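About Kimo

Kimo packs and sells small storage containers: round ones with lids, and open boxes in clear and frosted plastic.

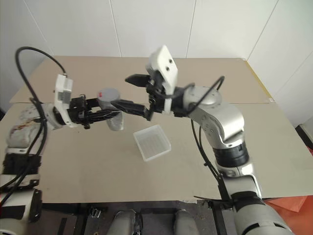
We have two rooms on the second floor of the Malinowski building. The front room is where orders come in and samples are kept. The back room is for packing and checking. Customers are welcome in the front room during opening hours, but please call first if you want to see a particular size, as some of the larger boxes are kept downstairs.

How we started

The business began in September 1996 as a shelf in the back of a housewares store run by Tzu-hsuan Poon. The store sold brooms, pans, light bulbs and a few food containers. People kept coming in for lids. They had the container at home and the lid had cracked, or gone missing in a move, and they did not want to buy the whole set again. Tzu-hsuan started ordering lids on their own and keeping them in a drawer sorted by width. After a while the drawer became a cabinet, and then the cabinet took up the wall where the brooms had been.

Wing-sze Yu joined to handle the mail orders, which at that time came on postcards. When the lease on the store ended, the two of them gave up the housewares and moved here with the containers only. We still get calls asking for light bulbs. The hardware store across the street has them.

What we sell

Our catalog has 896 items. A good part of that is the same container in different sizes, or the same lid in different colors, so the range is smaller than it sounds. The main groups are these.

Round containers with lids. They go from the size of an egg cup up to a two-quart canister. Gray and white lids are always in stock. Other colors are ordered twice a year and may run out.

Open boxes. These are sold without lids and are meant for drawers and shelves. Most people use them for screws, thread, tea bags, batteries and that sort of thing. They stack when empty. Full ones should not be stacked more than two high.

The Bunix line. Bunix containers are square with a hinged top. They cost more and last longer. Dental offices and watch repairers buy a lot of them.

Spare lids. Any lid we sell can be bought alone. If you do not know the size, measure straight across the inside of the rim and tell us the number. Tracing the rim on a piece of paper and mailing it to us works too, and plenty of people do it that way.

We do not sell glass. We tried it for one winter and the breakage in shipping was too high.

How orders are checked

Chun-yin Man runs the packing room. Each order is laid out on the table before it goes into a carton. Lidded containers are looked over with the lid on, then opened and closed again to see that the lid seats all the way around. Boxes are turned over and checked for cracks at the corners, where they usually show first. Anything scratched goes on the seconds shelf in the front room and is sold at half price.

Small containers are shipped inside larger ones whenever they fit. This saves on cartons, and it also means you should look inside everything before you throw out the packing paper. Every few weeks someone reports a missing item that is sitting inside the biggest box. Lids are shipped on their containers, except for spare lids, which come in a paper sleeve with the width written on the outside.

Orders of more than 100 pieces take an extra two working days. If you need them sorted by room or by department, write that on the order form and we will label the cartons to match. There is no charge for labels.

Who does what

Tzu-hsuan Poon — ordering from suppliers, prices, large accounts
Wing-sze Yu — mail and phone orders, catalog
Chun-yin Man — packing and returns
Nimal Kodikara — accounts and billing
Szu-yu Kong — samples, front room, school orders

If you are not sure whom to ask for, ask for Wing-sze.

Schools and offices

Szu-yu looks after orders from schools. Art rooms and science rooms make up most of these, and she keeps a list of what each school bought last time so that the new boxes match the old shelves. We accept purchase orders from schools and public offices. Everyone else pays by check or card when the order is placed.

Returns

Unused items can come back within 30 days. Please send them clean and with their lids. We cannot take back containers that have held paint, solvent or oil, even if they have been washed. If something arrives cracked, keep the carton until you have talked to Chun-yin, as we may need the number printed on the side.

Recent changes

The Naster drawer trays have been dropped from the catalog. The maker changed the depth and they no longer fit the drawers most of our customers have. We have a few of the old depth left in the front room, not listed. The new catalog has gone to the printer and will be mailed to everyone who ordered this year.

Page last updated Dec 9, 2004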